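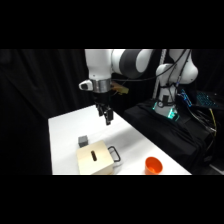
Minutes of the Furville Hobby Hall monthly meeting, May. We got going a little after 7 p.m., once everyone had found a seat and the cookies had gone around, and the first item was the sample table, which we all agreed has come along nicely since spring. The little wooden box with the slot and the black handle is on the white table, along with the orange cup and the small gray cube, and members thought the bright cup a cheerful touch. The Rendby set will be discussed in June.

Next came the Pumerum order for wooden boxes. The price is $1335 for the full batch, and after a good long talk – with plenty of kind words for the boxes themselves –

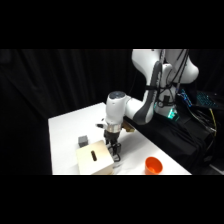 it was agreed to go ahead, with 2 members against on grounds of storage. Our balance before the order stands at $3045. The Rezende quote was read out and warmly declined.

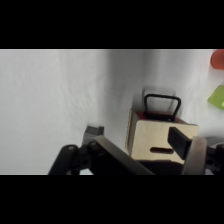
Wooden box with its black handle upright.

Sanding evening: 4 members offered to bring paper and snacks, bless them. Meeting closed at 8:40 p.m.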